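Brendesska BK-14 Practice Suture, Black Braided

Product line: Brendesska training supplies
Sold by: Flusach Medical Training Supply
Order unit: box of 20 packets
Sterile: no
For human or veterinary use: no

BK-14 is a black braided thread for practicing knots and wound closure. It comes cut to length with a curved needle already attached, one length per packet. Teaching labs use it for hand ties and instrument ties on bench tissue or synthetic pads. The thread has the same handling from the first throw to the last and does not spring back when the needle driver lets go.

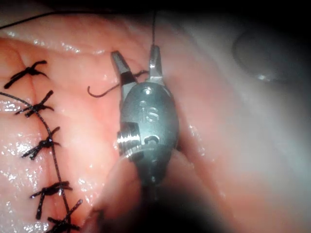

Color matters more in a training thread than people expect when they order. Black was picked because learners and instructors have to read the knots on a screen, often at high magnification. Against moist, shiny tissue a black stitch stays easy to find, as in the column of five knots tied along the incision, and so does a short curled tail lying beside the jaws of the instrument. Undyed thread of the same size is available as BK-14U for courses that teach on dark pads.

Cutting tails: the braid cuts cleanly with ordinary suture scissors. Dull scissors will fray it. For graded exercises, tell learners the tail length you want before they start.

Handling: grip the thread with the flat of the jaws. Repeated hard gripping in one spot will flatten the braid and weaken it there – start a new packet if you see a flat spot. Needles should be held behind the midpoint of the curve.

Storage: keep dry, out of direct sun. Opened packets can be used in later sessions if the thread has not been wet.

What is in the box
20 packets, needle attached
1 needle count sheet
1 instruction card

Larger orders: a carton holds 2,000 packets and ships from our Bukham warehouse. Cartons are not split. Allow extra time for orders placed in January, when most courses restock.

Samples: write to Halina Bednarek at the Flusach order desk with the name of your lab and the needle size you use now. For questions on thread sizes or matching pads, ask for Ebuka Usman.

Related items: Grīnberga incision pad, needle counter box, BK-14U undyed thread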